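Brornar Paired Hand Gripper Station

Home / Equipment / Demonstration capture / Paired hand stations

Overview

The Brornar station is a tabletop setup for recording two-handed manipulation demonstrations without a robot arm. The operator holds one gripper in each hand and does the task directly. Views from the grippers and from head height are stored together with the finger opening, and the recordings are used to train policies that later run on a pair of arms.

It was built for work on deformable objects, mainly clothing. The method and the results below come from the laundry study run on the station by Hidayah Mandagi. Groups that want to repeat the study can order the station in the same configuration.

Work surface

The board is pale and smooth, with a thin line grid across the top. The grid is there for registration. When a gripper view contains at least two crossing lines, the Brinov tracking software can use the crossing to correct drift in the estimated hand position. Lines are kept thin on purpose - heavier ones were picked up by the policy as a feature of the task and had to be redrawn.
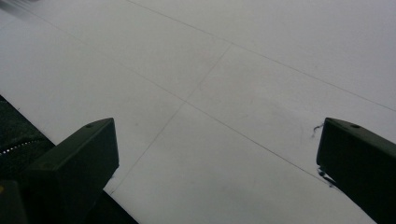 Gripper view of the board, with grid lines crossing ahead of the fingers.

Lighting should be diffuse. The tracker tolerates a dim room better than it tolerates glare, and we suggest switching off any spot lamps aimed at the board. Marks and lint on the surface do not need to be cleaned off between episodes. Policies trained only on a spotless board did worse when the board was later swapped for a used one.

Grippers

Both grippers are held from beneath. The mounting plate on top is perforated, so other sensors can be added without drilling. Each unit is wired, and the cables should be given enough slack to reach the far side of the board.

Fingers are replaceable. The Nuttall finger set is supplied as standard. The Foretti set is wider and was tested on towels only, so we do not list results for it.

Laundry task

The study used one basket and one garment at a time. An episode starts with the garment in the basket. The operator lifts it out, puts it down on open board, finds an edge and spreads the cloth until it can be folded. Operators were told to work at their normal speed and to leave failed grasps in the recording.

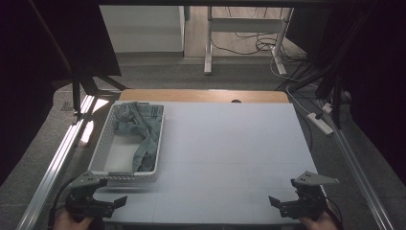

Station with both grippers at the near side of the board and a piece of fabric in the basket.

Data collected

Training episodes: 1826
Held-out test episodes: 64
Longest episode allowed: 400 seconds
Warm-up episodes per operator, not used in training: 40

Episodes were labeled by stage after recording. The stages are removal, placement, edge search and spreading. Labeling was done by hand from the head-height view, with the gripper views used to settle unclear cases.

Results

Removal from the basket was the easiest stage to learn. Policies trained on the full set handled it with few errors, and adding more episodes past the halfway point made little difference.

Edge search was the hardest. Thick garments with a waistband gave the policy something firm to find, but it often closed on a fold of the leg instead and then pulled the cloth into a tighter pile. The most useful change was to keep one gripper pressed on the garment while the other looked for a grasp. Operators tended to do this anyway, but not at the same point in the task. Once it was written into the instructions, the spreading stage became shorter in the demonstrations and the trained policy copied the habit.

Leaving failed grasps in the data also helped. A policy trained with those episodes removed would repeat the same missed grasp until time ran out.

The method has limits. Only one board height was tested, and the basket was always on the operator's left. We have no results for garments larger than the open part of the board.

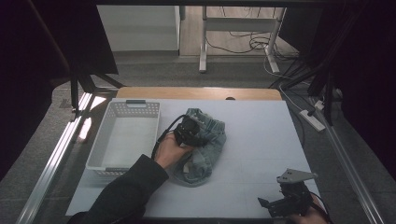 Supplied with the station

Grid board
Aluminum side rails
Two wired hand grippers with Nuttall fingers
Brinov tracking software, single seat
Stage labeling guide and operator instructions from the laundry study

The table, basket and garments are not included. Any level table that supports the whole board can be used. Lead time is given with the quote.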